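About Sevivmont Cricket Analysis

We check the numbers people use to talk about cricket, and a fair few of them don't hold up. 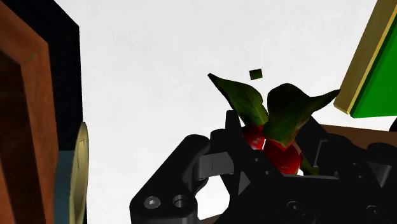
Sevivmont started as an argument over a club scorebook. Two of us had played in the same league for years and could not agree whether our home ground favoured the side batting second. Everyone at the club said it did. We went through 29 seasons of scorebooks, some of them in pencil and one with a beer ring over most of a July, and found no pattern worth the name. The captains carried on bowling first anyway.

That is still more or less the job. Clubs, county age-group sides and the odd schools programme send us their match records and a claim they would like tested. We test it. Sometimes the claim survives.

What we do

Most of our work is scorecard and ball-by-ball analysis for one-day and twenty-over cricket at amateur and semi-professional level. We look at batting orders, bowling changes, field settings where somebody has bothered to write them down, and the effect (usually small) of the toss. We also clean up old records, a slow business, and one that clients tend to think will take an afternoon.

Our database is called Cavik. It holds nearly 700 completed seasons of club cricket, entered by hand or scanned and then corrected by hand, as scanners cannot tell a leg bye from a smudge. Cavik can tell you how a left-arm spinner did against right-handers after the drinks break. It cannot tell you whether he will do it again next week, and we would be wary of anyone who says theirs can.

Raju is our reporting service. Subscribing clubs get a short written report after each match and a longer one in September. There is no dashboard with flashing dials. We tried one, and people looked at it for a fortnight.

What we don't do

We don't predict results. We don't supply betting firms, tipsters or fantasy league sites, and we turn down several requests a month from people who describe themselves as none of these.

We don't rate players out of 100. A single figure for a cricketer hides whether he bats at three on a green pitch or at seven with the match already won, and parents of under-15s take such figures far too seriously.

We don't talk about momentum. If you can tell us how to measure it, we will gladly have a go. So far the suggestions have mostly been other words for having just taken a wicket.

How far to trust us

Up to a point. Club records are patchy. Dropped catches are hardly ever noted, bowling speeds are guesses, and a scorer who has gone to fetch the teas will fill in an over from memory. Every report we send says how many matches it rests on, and we do not draw conclusions about a player from fewer than 10 innings. Clients complain about that rule each spring, when nobody has had 10 innings.

We have been wrong, too. We once told a club that its opening pair scored too slowly to win on small grounds. They put on 222 together in the next match and sent us the scorecard without a covering note. One innings doesn't overturn the finding, but we went back over the work and found that we had counted two rain-shortened matches as full ones. The corrected report was a good deal kinder to them.

Corrections are listed on our website next to the report they belong to, and they stay there.

Where we are

Our office is on the first floor of the old seed merchant's in Priven, above the shop. The stairs are steep and there is no lift, so if that is a difficulty let us know and we will come to you, or meet at the ground if the weather is fit.

The office opens at nine and shuts at five, except from May to August, when we are often out watching. Send scorebooks by tracked post or bring them in person. Please don't send the only copy of anything.

Working with us

New clubs usually begin with a single question and one season of records. We will say before you pay whether the records are good enough to answer it. If they aren't, we can show your scorer what to write down next season, free of charge, and you can come back to us in October.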